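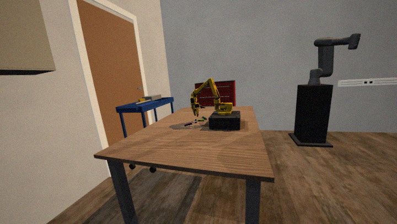 Repainting a north-facing box room, colour advice please

mossy_kettle
Morning all. I've finally cleared the box room and I want it to stop feeling like a cupboard. It faces north, gets a bit of sun before 9am in July and then nothing. My other half wants white. I want something with a bit of life in it, maybe a mustard, but I'm scared of it going green on me like the landing did. Anyone done this?

Octavio Castaño
White in a north room goes grey by lunchtime. Don't do it! We had Kirnel's off-white in ours and it looked like old dishwater. Went over it with a warm clay colour and I sit in there on purpose now.

plumbline884
Disagree with Octavio, sorry. White is fine if you get the bulbs right. Mine are 4000K and the room looks clean all day. People blame the paint when it's the lamp.

Octavio Castaño
4000K in a box room, are you doing surgery in there?

mossy_kettle
Ha. Bulbs are warm ones at the moment, if that helps.

Yurani Quispe
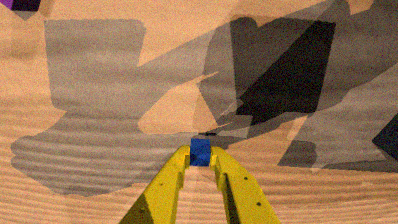 Mustard goes green in shade, mossy, and you want to know that before you buy the big tin. I did our hall from a chart and regretted it for years. Look at the yellow finger on the left, bright where the light gets it and proper dark olive where it doesn't, with a hard line between the two. Your corners will do that as well, only softer. So get a tester, paint a big bit of card and move it round the room for a day or two — corners, behind the door, all of it.

plumbline884
Agree on the card. Not on the wall though, the patch always shows through after.

Yurani Quispe
Only if you don't sand it back, but yes, card is easier.

mossy_kettle
Olive is exactly what happened on the landing! Right, testers it is. Does it matter which make? Clurkonton is 4 quid a pot near me and Alvarado is a lot more.

Octavio Castaño
Clurkonton's fine. Covers a bit thin, so give the card two coats or you'll be judging the cardboard.

plumbline884
Alvarado every time for me. Still say try a white next to it, 100% serious.

mossy_kettle
Fine, one white as well, keeps the peace at home. Will report back once they're dry.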